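11th January
By Rami Abou Jaoude

I have kept the household paperwork in one place since last May, and a few people have asked how it works, so I am writing it down. It is not a clever system. Before it, I had bank letters in a kitchen drawer, the boiler papers in a carrier bag and the car insurance somewhere in the car.

The trouble started when Storden, who run our building, wrote to say I owed them 300 pounds for a roof repair. I was sure I had paid. I looked for the receipt for two evenings and found it folded inside a takeaway menu. They accepted it and closed the matter, but I didn't want to spend two evenings like that again.

So I started with a box. Any box with a lid will do, as long as you can lift it when it's full.

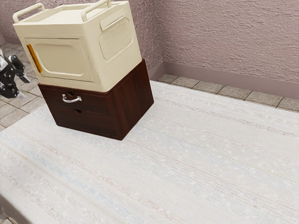 Rami Abou Jaoude

Everything that comes through the door goes in the box first. I don't sort on the day. I open the post, throw away the envelope and any adverts, and drop the rest in. On the first weekend of the month I empty it on to the table and deal with it, which takes me less than an hour unless there is something to argue about.

Most of it can go. Statements I can see online go through the shredder. Letters telling me that terms have changed get read once and then shredded too. I used to keep every one of these – Drakos, my old phone company, sent so many that they filled a folder on their own.

What is left goes into envelopes, one for each subject. Mine are home, car, health, work and money. I had more to begin with, but I could never remember whether a dentist's bill was health or money, so I made a rule that the first one I think of is the right one.
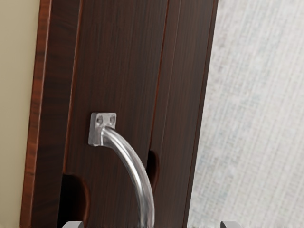
Last updated: 11 January

The envelopes live behind a door. I tried leaving them out on a shelf and they soon had other things on top of them, mainly library books and a hat.

Anything with a date I need to act on gets written on the calendar before it is filed. I write the date two weeks early. The home insurance with Vondero renews in spring, and last year the early note gave me time to ring them and get the price down by 100 pounds. The call took 5 minutes, most of it music.

Guarantees are the one thing I keep on paper for as long as I own the item. I staple the receipt to the front page of the booklet and write the shop's name on it in pen, as till receipts fade. Our Odolura kettle stopped working in its second year and the shop swapped it without any fuss.
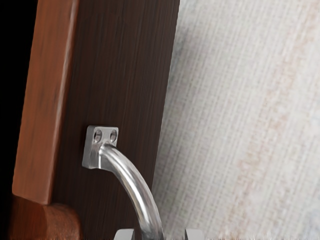
Home and Household

My sister scans everything instead and keeps no paper at all. She can find things faster than I can. I tried it for a while, but I ended up with 1006 files, most of them named "scan" and a number, and I was no better off than with the carrier bag. If you name things properly as you go, her way is probably better than mine.

The other thing I would change is the work envelope. Payslips and tax letters should be apart. I had to go through the whole lot for my tax return this month, and it was slow.
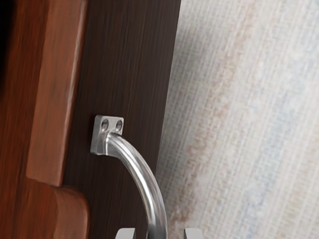
What I keep and for how long

Bills: until the next one arrives and shows the last was paid.

Payslips: until I have the end-of-year form and have checked the two against each other.

Tax papers: six years. That may be longer than I need, but they don't take up much room.

Car: everything, until the car is sold, and then the service history goes with it.

Birth certificates, passports and the lease are in a separate envelope that I don't touch at the monthly sort. I told my sister where it is. I still need to add the spare copy of the will.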